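Workshop notebook, bench 2: top refinish and tableware layout
August 8, 2022
Entry by Khoa Ngô
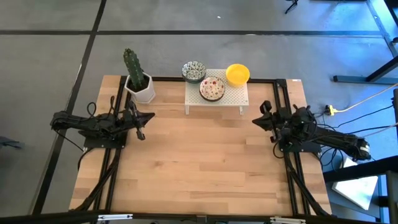 Condition of the top

Butcher-block style top, strips running left to right. Colour ranges from tan to honey with darker streaks following the grain. I went over it by hand before lunch with the raking lamp. Two strips near the middle stand slightly proud of their neighbours, enough to catch a fingernail, not enough to rock a bowl. Left as they are. Planing them would mean taking the rails off and squaring everything again, and the last time that cost a full day.

Finish is the Palell oil put on in April. Water test on an offcut from the same batch: drop still beaded at 4 minutes, slight darkening at the edge after it was wiped off. The offcut has had no wear, so the result is generous. Repeat on the underside of the top when it is next accessible.

Humidity in the room 68 per cent this morning. Too high for recoating. Wait for a dry spell and leave the window fan running overnight beforehand.

Riser

White perforated riser is at the far edge, centred. Checked for level with the short spirit level in both directions. Front to back fine. Side to side it dropped to the right by 2 mm, corrected with a card shim under the leg. Card will compress. Replace with a plastic shim from the Heto box when someone finds the Heto box.

Wiped the top surface with a damp cloth. The small holes hold crumbs and dust, and a cloth only pushes it further in. A dry nylon brush from underneath worked better. Do this before the bowls go on.

Bowls

Blue and green floral bowl with the dark rim goes at the back left of the riser. Cream bowl with the red and green dots and brown rim goes in front of it and slightly to the right. Both came in the Aguiar order. The invoice lists them as one set, but the patterns do not match, so I have entered them in the stock sheet separately.

Rims checked with a fingertip. No chips on the floral one. The dotted one has a rough spot in the glaze on the foot, which will scratch the oil finish if it is dragged across the wood. Rubbed down with wet 400 grit. Better, still not smooth. Lift it, do not slide it.

Hana dish soap leaves a film on the glazed ware if the rinse is short. Rinse under the hot tap and air dry on the rack. Tea towels leave lint.

Cactus

Far left corner, in the white hexagonal pot. The pot sits partly over the rail junction. Stable when pushed at the rim, less so when pushed higher up the stem. Wear the leather gloves for moving it, the spines are small and go straight through nitrile.

Watered on the drainage tray by the sink, left to drip, then returned. Do not water it on the bench. There is an old ring on bench 3 from exactly that and it has not sanded out.

Open items

Plastic shim for the riser, right side.
Second pass on the foot of the dotted bowl, finer paper.
Underside water test.
Order more oil, the tin is down to the last 3 cm and has started to skin over.
Ask whether the pot can go on a cork mat. Thickness to be checked against the rail height first.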